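# Folding by Degrees

The Jardine College robotics club set its fall project in a single line on the whiteboard: one arm, one garment, flat to folded, no hands. Soledad Halvorsen, who coaches the club, allowed any gripper the students could build or repair and any control method they could explain to her. Both subteams chose cloth over rigid parts knowing that the scoring would be harsh.

A run passes if the folded edges line up within 19 millimeters. Before the first review the club had logged 247 runs, most of them driven by hand with the leader arm so that the policy had something to learn from.
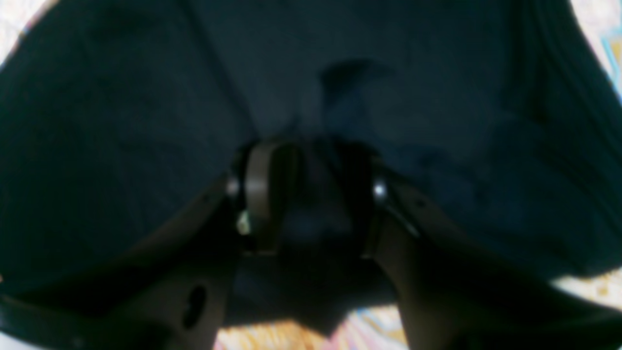 Grasp point selection takes up most of the club's meetings. Rory MacRitchie wrote the first version, which picked the highest point in the depth map and closed on it. On a flat garment there is no useful highest point, and the gripper came down wherever sensor noise sent it. His second version looks for slack before closing. A pinch in the middle of navy cloth pulls long folds in toward the fingertips, and the direction of those folds says a good deal about where the fabric is still free to move. MacRitchie labels them by hand. Dark fabric makes this slow, as shadow and crease have nearly the same pixel values.

Callum Lamont handles the fingers. He has tried two pad materials so far. The softer one held cloth well and wore through at the tip. The harder one lasted, but it needed more closing force, and the servo ran warm on long sessions. He now limits the current in software and checks the pivot screws before every session.

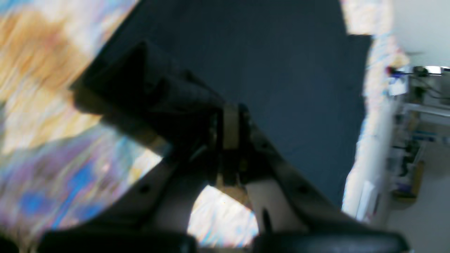

The approach path is the other open problem. Attila Somogyi's planner, named Brumis in the repository, tilts the wrist to slide one finger under an edge. Steep angles make that easier and put the wrist camera in a poor position to see the result. Somogyi is testing a short pause after each move so the policy gets at least one sharp image before it commits to the next.

Halvorsen wants the pause measured before anyone argues for keeping it. The next review is in November, and the club intends to have 348 runs on record by then.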